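Community Help > Two-arm cells > Setup and upkeep

Wrist cable routing on a two-arm folding cell, how much slack?

Asked Sep 28, 2021 by gellance_bench

Hi all! We run a two-arm cell on a white tabletop for cloth folding and I love the thing, but I'm fighting the cabling. Both arms have one purple cable each on the outside. The right one faulted 4 times last week, always on a long reach over the middle of the table. Message is "tool link lost," gripper light goes out, and I have to home both arms before it comes back.

Things I've done so far: reseated the connector at the gripper, swapped the cable for a new one from Rakena, dropped the speed to 43 percent. Slower helped a bit, I think. There's also thin black cable down near the tabletop and it shows up in the wrist view, which I'd like to tidy while I'm at it. 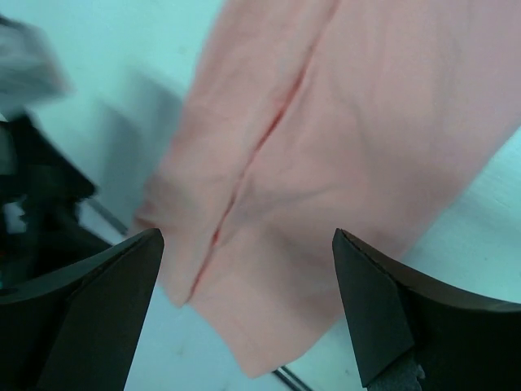 Photo: gellance_bench, wrist camera, own work

So: how much slack do you leave, and where do you tie it? And does the thin cable matter if the cloth never snags on it?

3 replies

Castmont_Jo
Great little cells, aren't they? I look after 5 of them and cable dressing is my favorite job (I know). What I do:

Power down and move the arm by hand to its longest reach, then turn the wrist all the way one way and all the way back. Watch the connector the whole time. If the cable ever goes straight, it's too short, even if nothing has faulted yet. Tie it at the upper link with a soft strap, leave a loop over the gripper, and let it hang free past the big joint. Don't cinch it at the joint housing! That's where I've found every broken conductor.

My loop is 58 cm from the strap to the gripper plug. Yours may need more, so measure at full reach. Too much is trouble too, the loop will swing into the side wall.

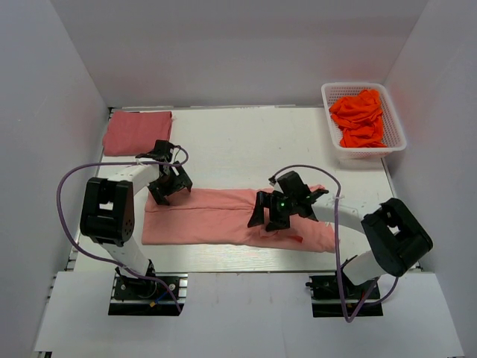
Both arms over the cloth, cables looped above the grippers.

On the thin black cable, yes, move it. A folded edge can ride up on it and then your crease comes out crooked, and you'll spend an afternoon blaming the gripper pads. Run it along the metal edge of the table and tape it flat.

Kenta Wada
Agree with the strap. One more thing to check before you buy a second cable: the screws on the base where it bolts to the rail. Ours had worked loose and the whole arm rocked a hair at long reach, and that was enough to tug the plug. Ten minutes with a hex key. I also put a paint mark across each screw head so I can see if it has turned. Go back up to full speed only after a full shift with no dropouts.

domo_fan
just zip tie it

gellance_bench (asker)
Ha, I did zip tie it, right at the joint housing, so I guess there's my answer. Cut that off this morning and borrowed a strap. Two of the base screws took a quarter turn as well, thanks Kenta! Running it this afternoon with the longer loop. Jo, do you replace the straps on a schedule or just when they look tired?

Castmont_Jo
When they look tired. Up to a year on the busy cells.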